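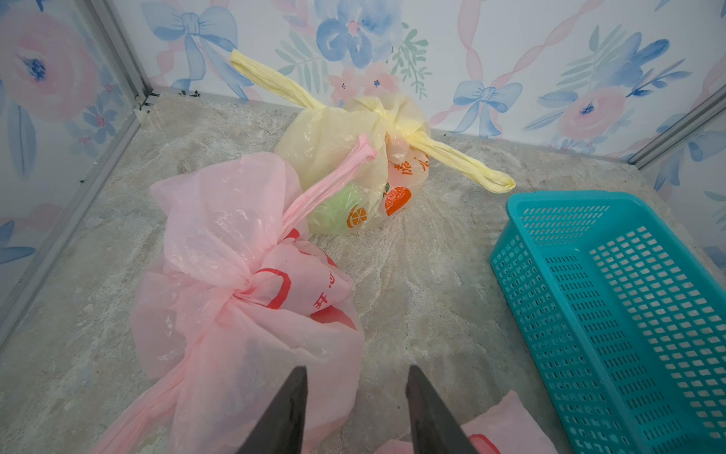 Chapter 9
The Bag Under the Sink

Most households own more plastic bags than they could use in a year, and most would tell you they are saving them for something. This chapter asks what that something is. It also asks you to be suspicious of the usual answers, including a few that have appeared in books like this one.

Take the claim that a saved bag is a reused bag. A survey handout passed around in home management classes for years, the Kaplan sheet, asked families to write down how many bags they kept and then treated that number as a measure of thrift. It measured storage. A family with 500 bags stuffed in a cabinet scored very well, and a family that kept 3 and wore them out scored badly. We have left the sheet out of this edition.

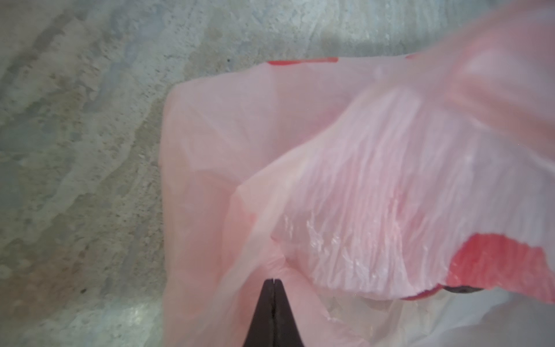 The trouble starts with how a thin shopping bag behaves once it is empty. It does not stack. It will not stand up by itself for long, and its sides fold in on each other, so that you need one hand to hold the mouth and another to fill it. Folding methods promise to fix this. The Bruvitz fold, taught in Section 9.3, makes a tidy triangle and takes a practiced person less than a minute. Whether the minute is well spent depends on how soon the bag will be opened again, a question the method's admirers seldom raise.

Knots deserve the same doubt. Tying the handles keeps things from rolling out, and for a short trip that may be enough. At home, a knotted bag tends to stay knotted. You can often make out a shape or a color through the plastic, and many people take this as knowing what is inside.
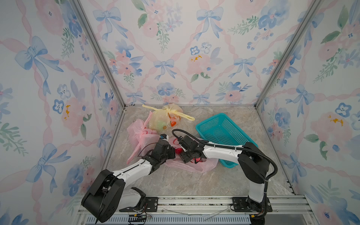
Figure 9.1. Plastic bags and a teal basket on a marble-patterned floor. The yellow bag is knotted.

A basket is the standard advice at this point. Put the bags in a basket, the advice goes, and the problem is solved. Students in the Ulalow course tried it for five weeks in April and May, and their notes (Section 9.4) are less cheerful than the advice. Several baskets filled up and a second pile began next to them.

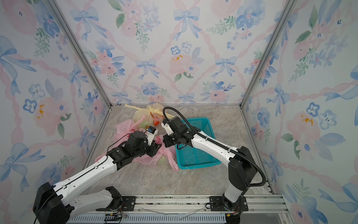

Before reading further, look at the bags in your own home and write down what each one is for. Leave the line blank if you don't know. You will need this list for the Grevesach method in Section 9.2, which begins with the blank lines.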